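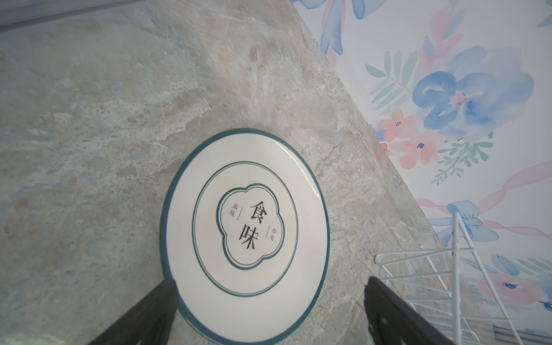
Tableware and Table Customs

Banded plate

A banded plate is a round plate, most often white, decorated with one or more rings of a single color that follow the line of the rim. It is among the plainest and most widely used kinds of decorated tableware, and it turns up in home cupboards, noodle shops, canteens, railway dining rooms and the back shelves of thrift stores, usually in the company of several cousins that almost match it. The rings may stand alone or may surround a device at the center of the plate, such as a crest, a monogram, a flower or a few written characters. Plates with a central device are sometimes called badge plates, a name that collectors like a good deal more than potters do.

Names

The word "banded" has a fairly settled meaning among people who paint or sell plates. A band is a broad stripe, wide enough that the eye reads it as an area of color, while a line is a narrow one. A plate with a broad stripe at the edge and a narrow one a little way in is therefore a "band and line" plate, and the undecorated strip that lies between the two is known as the channel. Older price lists from the Misermont pottery, which began selling banded wares in 1870, use the word "hoop" for both, and a few families in the district still ask for hooped plates when they want to replace a broken one.

Form and decoration

The band and line arrangement is easy to recognize once you have eaten off it a few times. One familiar version has a thick dark teal band on the outer rim and a thinner teal ring set a short distance inside, with plain white left between them. The broad band gives the plate a firm edge, so that it shows up well against a pale or busily patterned tabletop, and the thin ring keeps the white middle from looking bare. Blue, green, brown and iron red are all common colors for the purpose. Black bands are made too, though many households find them a little stern for breakfast.

Where there is a central device, it is nearly always drawn in the same color as the rings, or at least outlined in it. The outline may be a simple circle or square, but lobed shapes are especially well liked. A four-lobed outline, which some people see as a cloud and others as a flower, leaves a generous space in the middle and softens the strictness of the rings around it. It is often drawn double, one line inside the other, and this echoes the pair of rings in a pleasant way.

Inscriptions

On plates with Chinese characters, the inscription generally has something to do with food, flavor or good fortune. A typical layout sets two large characters one above the other in the center, with smaller pairs to the left and right, each pair standing beside a short vertical line. The teal plate illustrated with this article is laid out in this manner. Its large characters are 食味, which can be understood as the taste of food, and the smaller pair on the left is 品味, a word for tasting or savoring and, by a natural extension, for good taste in general. The lettering is black, and so it keeps its own voice among the teal lines.

Inscriptions of this sort are meant to be met slowly. They lie under the rice or the dumplings for most of the meal and come into view a little at a time, and a good many children who grew up with such plates learned their first characters by eating their way down to them. Wondimu Dinsa, in his short book on everyday tableware, calls this "reading by the spoonful" and gives a whole cheerful chapter to it - most of it, it must be said, about soup.

Making

Banding by hand is done on a turntable. The plate is set in the exact middle of the wheel, the wheel is spun, and the painter holds a loaded brush still against the surface while the plate travels under it. Nearly all the skill lies in the centering, for a plate that sits even slightly off will wander toward the brush and away again, and the line will swell and shrink with each turn. Broad bands are laid first in most workshops and thin lines second. Central devices are then added by brush, by stamp or, most often in modern production, by a printed transfer that is slid into position while damp and smoothed down with a soft rubber tool.

Color may be placed beneath the glaze or on top of it. Color beneath the glaze is sealed in and stands up very well to forks, scouring pads and the general rough company of the kitchen sink. Color on top allows a wider choice of shades but tends to wear, and the wear shows first wherever plates rub together in a stack. A glazed plate will often catch the light along one side of the rim, and buyers at market stalls like to tip a plate this way and that to look for scratches in the shine.

Dario Galli, who painted bands at the Stuvov works for 40 years, described the apprentices' test there in a talk that was later printed as a pamphlet. Each beginner was given a stack of 68 white plates on Monday morning and was expected to put a band and a line on every one of them before going home. The plates that failed were not thrown away, and the workers' own canteen was supplied with them for as long as anyone could remember. He claimed that he could name the painter of any plate in the room by the wobble.

Use at the table

Banded plates are everyday plates first and foremost. The small sizes are used for side dishes, pickles, fruit and cake, and the larger ones for shared dishes set in the middle of the table. Cooks who take trouble over appearances generally keep the food inside the inner ring and leave the channel clean, treating the rings as a kind of ready-made picture frame. Others pile the plate up to the edge and wipe nothing, and the dinner is none the worse for it.

These plates mix easily with other patterns. Because the rings are so plain, they sit comfortably beside marbled tabletops, flowered wallpaper and checked cloths, and a household can add to its stack over the years without worrying much about an exact match. In the hill town of Aasen it is customary to bring out odd banded plates for the long Sunday lunch, when there are more guests than any one set could serve, and to let the youngest person at the table choose first.

Care

Plates with color under the glaze may be washed like any other crockery. For those with color on top, a soft sponge and mild soap are best, and a sheet of kitchen paper or a circle of felt between plates will save the central device from the foot of the plate above. Tea stains inside fine cracks in the glaze can usually be lifted with a paste of baking soda and water, left on for a while and then rinsed away. Plates with a chipped rim are better retired from the table, and many go on to a second career under a flowerpot.

Collecting

Collectors sort banded plates by color, by the number of rings and by the device in the middle. The museum at Nivari arranges its own by the width of the channel, and visitors tend to find this baffling for the first few minutes and quite absorbing after that. Band and line plates with lobed central devices have a drawer to themselves, next to a group of 3 trial pieces on which the painter seems to have tried the rings in several widths before settling on one.

See also: Dinner plate; Rim (tableware); Transfer printing; Underglaze color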